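Subject: Re: [flallside-quilters] Zipper length for the flat pouches
From: Merja Hakala
Date: March 26, 2025

Samir wrote:
> I cut my zippers to the same width as the fabric and the corners
> come out lumpy every time. The last one I had to unpick twice. Is the
> pattern wrong or am I? Also, does anyone still have the lining
> instructions from the August meeting? I only have page 2.

Samir,

The pattern is wrong, or at least the first printing of it was. It tells you to cut the zipper the full width of the outer fabric. If you do that, the zipper ends get caught in the side seams and you are sewing through teeth, tape and four layers of cloth.

Cut the zipper an inch shorter than the fabric and sew a small folded tab of fabric to each end. The tabs go into the seam and the teeth stay out of it. Trim the tabs even with the sides before you put the lining in. If you have a nylon coil zipper you can cut it with ordinary scissors. With a metal one, pull off the last few teeth with pliers first.

Open the zipper halfway before you sew around the outside. I have forgotten this more than once and there is no good way to fix it except by unpicking the bottom.

When you sew the side seams, push the zipper teeth toward the lining side. The corners turn out much flatter that way. Clip the bottom corners but leave at least an eighth of an inch.

For thread, I have been using the Lustetti polyester and it has held up well. The Dravton shop had it in 33 colors last time I was in. They also sell zipper by the yard now, with the pulls separate, and that works out cheaper if you are making more than a few.

Page 1 of the lining instructions covers cutting only. Cut the lining the same size as the outer, leave a three inch gap in the bottom seam for turning, and press the top edges before you start. Page 2 picks up from there, so you have all of it now.

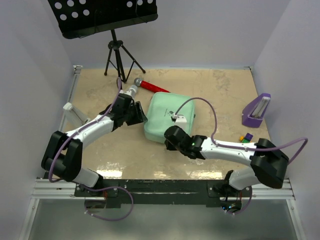 Mint green pouch with zipper

I would make the first one in plain cotton. Quilted fabric is harder at the corners, and if you do use it, trim the batting out of the seam allowance.

One more thing for the list in general. The fabric swap box is nearly full, so please hold on to anything smaller than a fat quarter until the next meeting.

Merja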